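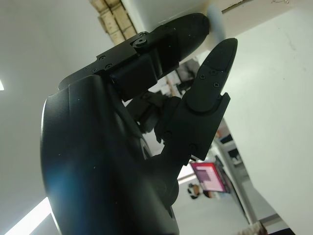

Figure 3. The hand from below, with the fingertip and knuckle screws visible.

Section 3: Before You Order – Planning and Budgeting

I'm Fulgencio Requena, and I wrote this section after helping a few shops buy their first two-armed setup. The rest of the manual covers the Lokar arms once they're on your floor. I'd like you to read this part while your money is still in the bank!

3.1 Work out what you want it to do

1. Write down one job. A good first job has light objects, a table, and a clear finish.
2. Write down every item the hands will touch, with its weight and its widest side.
3. Mark anything soft, thin, or crumbly. Those items decide which hand you buy, and the hand is where a lot of the budget goes.
4. Decide whether the job truly takes two arms. If the second arm would mostly hold still, price a clamp first (I've talked myself out of an arm this way, and I don't miss it).

NOTE: If you can't settle on one job, stop here and come back later. A quote for "general use" is always the biggest quote.

3.2 Pick the hands

You have 2 choices in this edition, the Drenell two-jaw gripper and the Drenell multi-finger hand. The gripper is cheaper, tougher, and easier to set up. The multi-finger hand can get hold of more shapes, but it also has more joints, more screws, and more places for dust to land, so plan on looking after it.

1. Order one spare fingertip set per hand. Do it on the first order, or you'll pay shipping twice.
2. Buy a decent set of small drivers. The kitchen-drawer ones will chew up the screw heads, and then you'll be buying screws too.
3. Ask how long a replacement finger takes to arrive and write the answer on your quote.

CAUTION: Don't tighten fingertip screws with the hand powered on. Shut down the arm, wait for the joints to settle, and support the finger while you work.

3.3 Budget for the boring stuff

People price the arms to the penny and then forget the table. I did exactly that on my first one, and we lost most of May waiting for furniture. Put these on the same sheet as the robot:

Work table, plus fixings
Practice objects, and spares of each
Cable ties, sleeves, and an extra power strip
A separate desk for the computer
Training time for whoever runs it

I set aside $400 for practice objects and small hardware, and I've never had much of it left over. Bread is my favorite practice item, by the way. It's cheap, it squashes if the grip is too hard, and a toaster slot tells you right away if your aim is off.
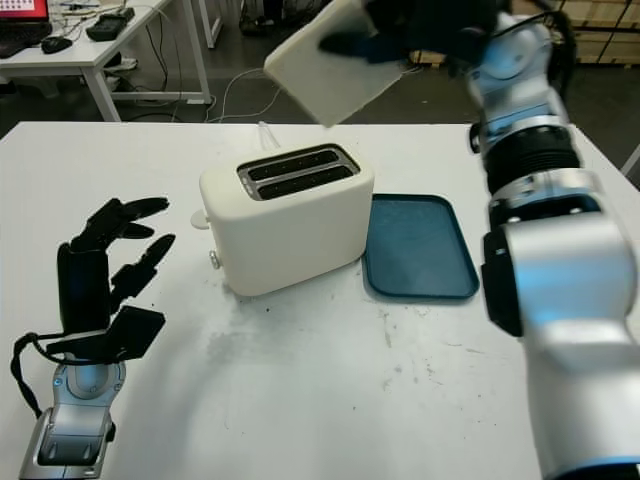

Get the everyday items secondhand where you can. They'll get bumped and scratched, and you'll worry a lot less about a thrift-store toaster than a nice new one. For kitchen jobs like toast, practice placing with the appliance unplugged from the wall until the motion is boring to watch.

CAUTION: Never leave a heating appliance plugged in while you're teaching a new motion.

3.4 Measure the room

1. Mark the table position on the floor with tape.
2. Mark the full reach of each arm, including the hand. Use the reach drawing in Section 2 – the arm length by itself comes up short.
3. Leave 24 inches of clear walking space outside that line.
4. Plan the cable route from the table to the computer desk and measure it along the floor, around the corners. Add slack for the arm's movement.
5. Check the overhead space with the arms raised.

NOTE: The standard Purby cable kit is 16 feet long. If your route is longer, order the extension now. Please don't stretch the cable across a walkway to save a few dollars.

3.5 Place the order

1. Ask for the arms, hands, and software as separate lines on the quote.
2. Check what the first-year support covers. Fingertips are usually treated as wear parts.
3. Confirm who pays for return shipping.
4. Send your room sketch along with the order form.

Prices in the Requena planning sheet were last checked on 23rd March. Get a fresh quote before you sign anything, and keep a copy of the sketch for Section 4, where you'll use it to bolt down the base.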